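# plevilar-rents

Right, so these are my tidied-up notes and tables on the Plevilar estate, the rental blocks that went up on the edge of Barta when the town was growing faster than anyone could house it. I started it for myself and it got out of hand!

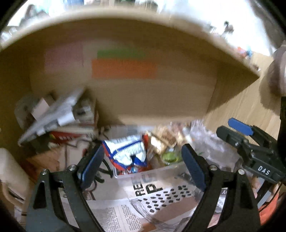 Aranka Deák wrote back after the first upload that the rents made no sense to her until she realised I'd left the heating charge in for some years and taken it out for others. She was quite right, and she asked for a column saying which is which. It's now called `heat_incl` and it's filled in for every row.

## What's in it

- `tenancies.csv` has 1,367 rows, one per tenancy (so a flat that changed hands a lot turns up a lot)
- `flats.csv` has 720 rows, one per flat
- `blocks.csv` has the five blocks, with the letting company and the year each was finished
- `notes/` is me rambling about lifts, bin stores and the great balcony repair

Cidar built the lot and let the first three blocks itself. Tanetti took over the other two before anyone had moved in, and its paperwork is much neater, bless it. Where a Cidar rent card had two figures on it I've kept the later one and put the earlier one in `rent_alt`.

## Things to watch out for

Floor areas are in square metres and come from the original plans, so if someone knocked a larder through into the kitchen (plenty did) it won't show. Rents are monthly and I haven't adjusted them for inflation. Please don't compare the early years with the late ones straight off the page, I did that once and got very excited over nothing.

There are 72 tenancies with no end date. Some of those people may well have stayed for decades, others just have a missing card, and I can't tell you which. They're blank in the file. If you fill them in with a guess, do it in your own copy.

No tenant names anywhere, and door numbers have been swapped for made-up flat codes. Block and floor are real.

## Using it

Plain CSV, commas, UTF-8. Spreadsheets like to turn the flat codes into dates, so import that column as text. Free to use for anything you like, just mention where it came from.

Last proper update was June 2024. The parking space lists are still to be typed up, and I'm hoping to get through them in August.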